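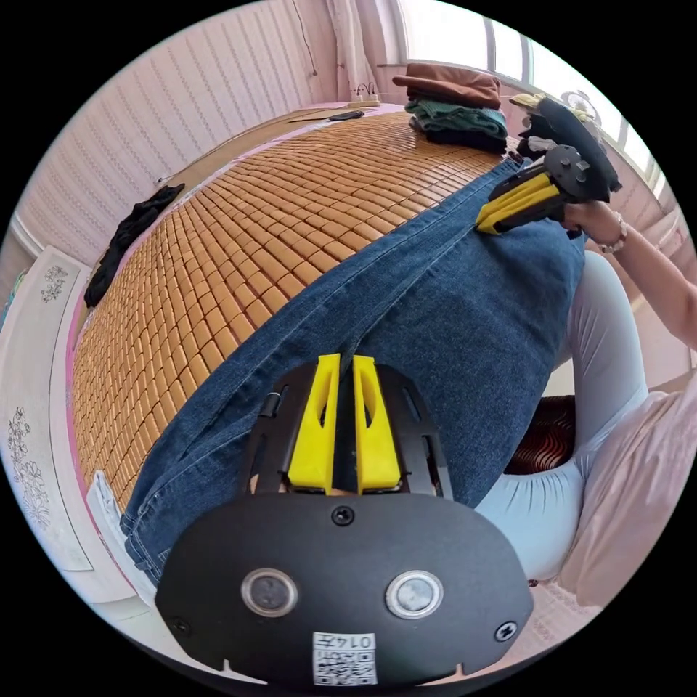 Fig. 1. Two grippers on one pair of jeans.

Courses > Home Build Workshop > Handout 4
Filed under: Course notes, Grippers and hand tools

Hello again everyone, and thank you for being so patient on Wednesday while I hunted for the right screws (they were in my coat). These notes go over the hand-held pair we're building, which I've been calling Kivau, and how to practise with it before you get anywhere near a motor.

1. Fitting the fingers

Print both fingers in the same colour of filament, so you don't mix them up with the grey test set. Leave the narrow gap between them. Selorm Fiadzo closed his right up and spent an evening filing it open again, poor man!

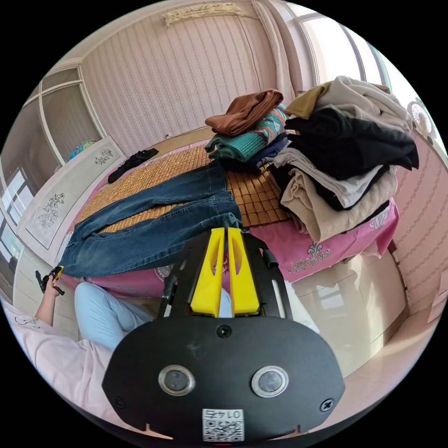

2. Practising on cloth

Denim is a lovely place to start: it's heavy and it has thick seams you can feel through the handle. Lay the jeans flat, then take hold at two places well apart, one gripper to each. The waistband is harder than the leg, as you've several layers to close on, so go slowly and let the fingers settle before you lift.

Write down every grab, good or bad. My own notebook is up to 323, and I'm still fumbling the belt loops.
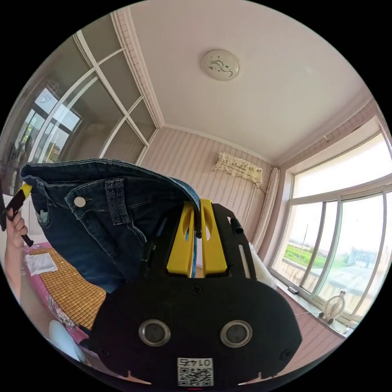

Fig. 3. Fingers closed on the waistband.

For next time, please bring your notebook and a pair of old trousers.

Sointu Karppinen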